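Zinlow Clutter Trials: Set-Up Guide
Section 4. Building the cable pile
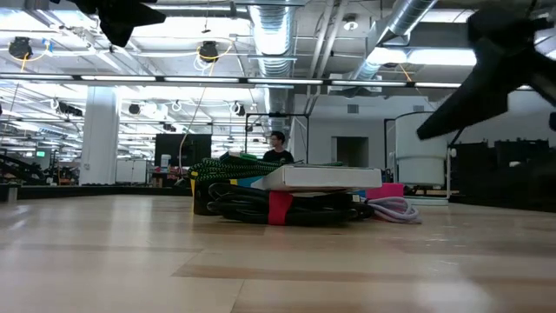
Figure 4. Cable pile below the robot's gripper, with the white box resting on top.

Cable piles are our favorite trial in the whole Zinlow method! Soft loops hide each other, boxes tilt, and the planner has to choose what to lift first. Each round uses 12 piles.

1. Park both arms at the Lumenta home pose and press Hold.
2. Lay the thick black coil flat. Keep the red strap on.
3. Put the braided green-and-black cable over it in a flat loop.
4. Rest the white box on the right half. A slight tilt is great, so leave it.
5. Set the lavender cable down last, in a loose coil at the right.
6. Enter a new pile number, step clear and release Hold.

Note: Please don't tidy between attempts. In the July round at Bristville we ran 333 attempts on messy piles, and the policy trained on them cleared 64 of the test piles, against 18 for the one trained on neat stacks. We were thrilled with that gap.

Caution: Never reach into the pile while Hold is off.

If the pile slides before the first grasp, log it as "shifted" and go back to step 2.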